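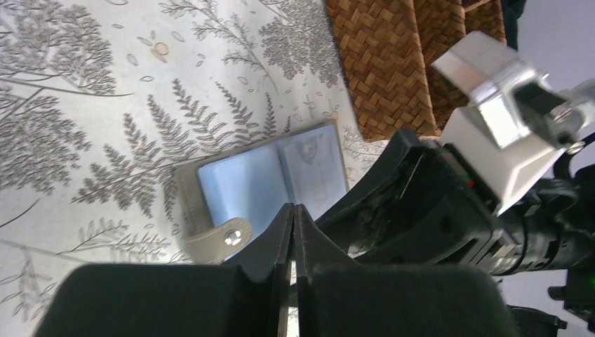 The card holder, open on the fern tablecloth, with the basket behind

Home | List archive | By thread | By author | Search

Print this message | E-mail this message

Re: [Clemska] Sleeves going cloudy, and what do you all keep in yours?
From: Seija Aaltonen
Date: 8 June 2022

Hi everyone,

Sorry for the slow answer, I've had the whole contents of my purse spread over the dining table for most of a week and couldn't find the laptop under it. I'm quoting the bit I'm replying to so the rest of you don't have to dig for it:

> I have had the same card case for years and the plastic pages inside
> have gone so cloudy that the pharmacy makes me pull the card out every
> single time. Has anyone cleaned theirs, or swapped the pages, or is it
> time to throw the thing away? Also my strap won't stay snapped if I
> put more than a few cards in. I hate to toss it over that. And what do
> people keep in theirs these days? I seem to be carrying every coupon
> card I was ever handed.
> -- M. Räsänen

Please don't throw it away yet! My own is the taupe-gray one at the top of this message, faux leather, with the strap that comes around and snaps. The pages in mine are a pale blue plastic, and you can't really read what's behind them either, it's just a blur with some printing in it. I used to think that was dirt. I've decided since that part of it is simply the kind of plastic, so before you scrub, take one card out and look at the empty sleeve against a window. If it's still milky with nothing in it, no amount of wiping is going to make it glass.

If it is dirt, here's what I do. Lukewarm water, one drop of dish soap, a soft cloth wrapped over a butter knife (the dull side, please) and slide it in and out of each sleeve. Then a second cloth with plain water. Then prop the case open like a book and leave it overnight. I have tried rubbing alcohol and I wouldn't do it again, it made one of my old cases stiff and crackly and the print off a library card came away and stuck to the inside. Which brings me to my other advice: don't put receipts in there. The ink wanders.

About the snap -- it's nearly always too many cards. I had 21 in mine when I emptied it, and I'd been blaming the snap since last August. I took it down to 7 and it closes with one thumb. For the record, what stayed was my license, insurance, bank card, library, pharmacy, bus pass and the Fenaton fabric card, which I will give up when they pry it out of my hand. The rest went into the wicker basket (the herringbone one, brown and honey, I've mentioned it before, it used to hold bread) and it lives on the shelf by the door. If I'm going somewhere that needs one of those cards I grab it on the way out. So far I've forgotten twice.

If yours pops open even when it's half empty, try pinching the socket side very gently with pliers, with a scrap of cloth in between so you don't mark the metal. Gently!! A friend of mine squashed hers flat.

New pages: Zovow used to sell refills, I paid 40 cents apiece for them once, but I haven't seen any lately. Does anyone know if they still do? Measure yours before you order, mine came a hair too wide and I had to trim every one.

And two people asked me off list about the tablecloth from the last swap. Yes, same one, the gray ferns and branches on off-white with the little bits of tan. It's 150 cm across, so it hangs nicely on my table and would be skimpy on a big one. I don't have any left over, I used the scraps for napkins.

Has anyone ever re-covered a card case? I keep looking at those napkin scraps and wondering.

Seija

Previous message | Next message | Reply to list

Recent threads on this list:
Getting candle wax out of a woven runner
Basket handles, re-wrapping
Zippers that stick at the corner
Swap table: who is bringing what
Re: Re: Napkin sizes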